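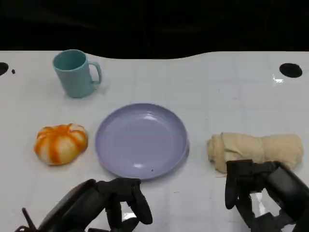

*Arbeitsfläche aus Sicht der Kopfkamera: Becher, Teller, Zierkürbis und gerolltes Tuch, davor beide Greifer.*

## Fernsteuerung oder Handführung beim Vorführen einer Aufgabe mit Tuch und Teller?

**Ladi Isah**, 22. Juni 2025

Sehr geehrte Mitglieder,

unsere Arbeitsgruppe am Standort Mirkport zeichnet Vorführungen für eine zweiarmige Tischaufgabe auf. Das Tuch soll mit der rechten Hand aufgenommen, mit beiden Händen gestrafft und anschließend über den Teller geführt werden. Becher und Kürbis sind an der Aufgabe nicht beteiligt und sollen stehen bleiben.

Bislang liegen 969 Durchgänge vor, die sämtlich per Fernsteuerung entstanden sind. Bei der Durchsicht zeigt sich, dass die Bedienenden das Tuch sehr unterschiedlich anfassen. Einige greifen das Ende, andere die Mitte, und vor dem Schließen der Finger wird häufig mehrere Sekunden gezögert. Ein mit diesen Daten trainiertes Modell übernimmt das Zögern und bleibt gelegentlich über dem Tuch stehen.

Nun wird bei uns erwogen, die Arme stattdessen von Hand zu führen. Ist dieser Wechsel bei weichen Gegenständen zu empfehlen? Und dürfen beide Arten von Aufzeichnungen in einem Datensatz zusammengeführt werden?

---

**Katsuhiko Noguchi**

Von einem vollständigen Wechsel ist abzuraten. Bei der Handführung stehen die Arme und Hände der vorführenden Person im Bild der Kopfkamera. Im späteren Betrieb fehlen sie, und das Modell erhält andere Bilder als im Training. Bei starren Teilen lässt sich dies teilweise ausgleichen, indem die Bahn nach der Handführung ohne Person abgespielt und erst dabei gefilmt wird. Ein Tuch liegt beim Abspielen jedoch nie genau so wie zuvor, und der Griff geht dann leicht daneben.

Das Zögern hat nach hiesiger Erfahrung meist eine einfachere Ursache: Die Bedienenden können den Abstand zwischen Fingerspitze und Tuch von oben nicht beurteilen. Es empfiehlt sich, ihnen während der Steuerung zusätzlich das Bild der Handkamera anzuzeigen.

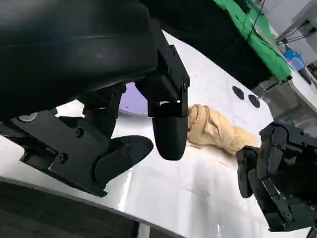
*Blick der Handkamera auf Fingerspitze und Tuch.*

Aus dieser Nähe sind Falten und Fingerspitze gut zu erkennen. Ferner sollte der Griffpunkt schriftlich festgelegt werden, etwa »eine Fingerbreite vom linken Ende«. Nach beiden Maßnahmen haben wir im Projekt Asano 26 Probedurchgänge je Person angesetzt, bevor Daten in den Bestand übernommen wurden. Für den vorhandenen Bestand gilt: Standzeiten vor dem Griff kürzen, aber nicht vollständig entfernen – eine kurze Beruhigung des Arms ist erwünscht.

---

**Clem Hinds**

Wir führen grundsätzlich von Hand und hatten damit nie Schwierigkeiten. Allerdings handelt es sich bei uns um Metallteile, keine Tücher.

---

**Aminu Mohammed**

Zur zweiten Teilfrage, die bisher offen geblieben ist: Eine Zusammenführung ist zulässig, sofern jeder Durchgang ein Merkmal für die Art der Vorführung trägt. Ohne dieses Merkmal lassen sich Fehler später nicht mehr zuordnen. Bei uns mussten deshalb etwa 900 Durchgänge nachträglich gesichtet werden. Zu beachten ist auch, dass bei der Handführung oft nur die erreichte Stellung der Gelenke gespeichert wird, bei der Fernsteuerung dagegen auch der Sollwert. Beide Größen dürfen nicht in dieselbe Spalte geschrieben werden.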